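Filed under: Student Projects > Robotics Lab > Term Reports

Last updated: 30/07/2022

Setup and Upkeep of the Simulated Kitchen Cell "Mengal"
Majdi Saab and Ernő Szilágyi

1. Scope

This report covers the configuration and maintenance of one simulated work cell, named Mengal in our project tree. The cell contains a single arm and a kitchen counter and runs in the Wilutum simulator. Task planning and grasp learning were handled by another group and are not treated here. We describe how the cell was brought up, what failed, and what has to be checked before a run.

2. Starting condition

We received the cell as a folder of asset files with a launch script and no written instructions. The script loaded the kitchen but placed the arm base inside the lower cabinets. The physics solver pushed the two bodies apart on the first step, and the arm joints went past their limits before the controller started. The first working task was to fix the base pose.

The base transform was stored in two places, the launch script and the arm description file, and the two were added together at load time. We removed the entry from the description file and kept the one in the script. After this change the arm loaded clear of the cabinet doors and held its home position without drift.

3. Counter layout

Objects on the counter are loaded from a layout file, one line per object. Each line gives the asset name, position, heading and whether the object is fixed. Appliances are fixed. Tableware is free to move and settles under gravity before the arm is enabled.
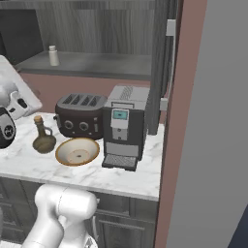 Figure 1. Rendered view of the cell, with the arm at lower left and the toaster, espresso machine, bowl and bottle on the counter.

The bowl and the corked bottle needed the most adjustment. Both had been given collision shapes made from a single convex hull. For the bowl this closed the opening, so that anything placed in it rested on an invisible lid at rim height. We rebuilt the bowl shape from 17 convex parts. The bottle was split at the neck and the handle loop was modeled separately. The toaster kept its simple shape except for the side lever, which was given its own body in case a later task requires it.

4. Joint calibration

The arm model reported correct joint angles but did not reach commanded positions near the counter edge. The error was traced to the elbow, where the zero offset in the Bruveo controller had a different sign from the one in the arm description. Correcting the sign removed most of the error. The remainder came from low position gain on the wrist, which we raised in small steps until oscillation appeared and then reduced by one step.

Calibration was checked with a fixed routine of 52 poses. The routine is saved in the project folder and should be repeated whenever the arm description is edited.

5. Rendering faults

Frames were written by our capture script, Camero. In a long run of 3,395 frames, the light blue display on the espresso machine turned black partway through. The emissive material was being reloaded at each scene reset and its texture path was relative to the wrong folder. An absolute path was used as a temporary repair. It will break if the project is moved to another computer and should be replaced.

6. Routine checks

Before each session:
- Clear the asset cache if any file has been edited.
- Load the cell with the controller off and let free objects settle.
- Read the contact list. There should be no contact between the arm and the cabinets.
- Enable the controller and confirm the home position.
- Save the log under the session name before closing.

7. Open items

Step time increased by over 2 milliseconds when the new bowl shape was added. A version with fewer parts may be enough, but we have not tested one. The wrist gain was tuned with no load and will need to be set again once the gripper is carrying an object. The layout file still has no check for overlapping objects, and errors there only appear as sudden motion during settling.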